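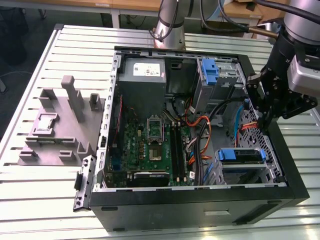 Our town library has put old computers out on the giveaway table twice a year for as long as I've lived in Candberg. This March they stopped. I asked why and got a longer answer than I expected, so I'm putting it in a thread.

The short version is storage. The library replaces its public PCs in batches, and the last batch was 30 machines. They have to sit somewhere between the day they come off the desks and the day somebody signs for them.

That somewhere used to be the basement of the Pindemberg building. The county sold Pindemberg last fall. The new owner wanted the basement cleared by the end of the year, and it was.

Kenneth Yule ran the giveaway for most of its life. He told me the waiting list had 156 names on it when it closed. Of those, 103 were households with a kid in school. The rest were mostly retired people and a couple of churches.

I got one myself in the early years. It was slow and loud and I wrote two years of invoices on it. I paid nothing for it except a bus ride home with a tower on my lap.

People have asked why the county can't just use the recycler. It does now. Everything goes to Risham, over by the rail yard, and they take it by weight. The county gets a small check. A household on the list gets a letter saying the list is closed.

To be fair to the county, there was a real worry about data. Old drives have to be wiped before anything leaves the building, and the person who did that retired. Kenneth offered to do it and was told he needed to be an employee.

Manouchehr Alipour has the repair counter at Jalali, next to the bakery. He says he gets asked for a cheap working desktop a few times a week now. He sells some for the cost of parts. He also says he can't do that for a whole town, and I believe him.

A lot of forms only exist online at this point. School enrollment, the heating credit, the bus pass for seniors. A phone will do most of it, badly. The heating credit form is nine pages and it logs you out if you switch apps to look up your account number.

The library still has desks you can book, an hour at a time. I went at 4 p.m. on Monday and every one was taken – mostly by teenagers doing homework, with a man at the end filling out the heating form.

What I'd like is one locked room and one part-time person. The old school annex has rooms with nothing in them but chairs. I've written to the county about it and will post the reply here if I get one.

If you were on the list and got the letter, please hang on to it. Kenneth is collecting copies and you can leave yours for him at the library front desk.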